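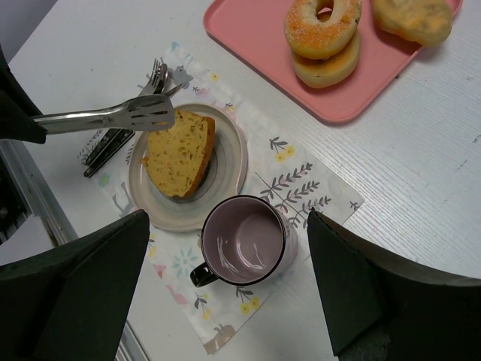 Place setting with serving tongs, wrist view. Breakfast task set, Wemitz.

Print this page | E-mail this page

Call for participants: teleoperators for demonstration recording

Posted May 26, 2021

Wemitz is recruiting paid participants to record demonstrations of table-setting and food-serving tasks. The recordings will be used to train a manipulation policy in the Hellau project. Sessions take place at our Uklow site and start in July.

The work

Participants control a robot arm through a hand-held leader device. Each episode covers one short task: moving a slice of bread or a bagel to a plate with tongs, placing a mug, laying out a fork, knife and spoon on a napkin. A written prompt gives the goal. The order of motions is left to the participant unless the prompt states otherwise.

An episode ends when the goal is reached or when 107 seconds have passed. Failed grasps are kept if the participant recovers within the episode — do not restart after a slip. After each episode the participant marks the outcome and resets the table from a layout card. Object positions change with every card.

The target for this round is 2000 accepted episodes. A participant is expected to deliver 100 over the full booking. Episodes are rejected for collisions with the table rail, a blocked wrist view, or pauses of more than five seconds.

Requirements

- 18 years or older
- Normal or corrected-to-normal vision
- Able to sit and use both hands for 30 minutes at a time, with breaks between blocks
- Able to read task prompts in English

Experience with robots is not required. Left-handed participants are encouraged to apply; the leader device can be mounted on either side. Anyone who recorded for the MacPherson set may apply again but must repeat the training block.

Data

We store joint positions, gripper state, wrist video and outcome marks. Names are kept apart from the recordings. Participants sign a consent form before the training block and may withdraw at any point with pay for completed blocks.

How to apply

Use the e-mail link on this page. State your dominant hand, the weeks you are available and any earlier teleoperation work.

E-mail this page | Print this page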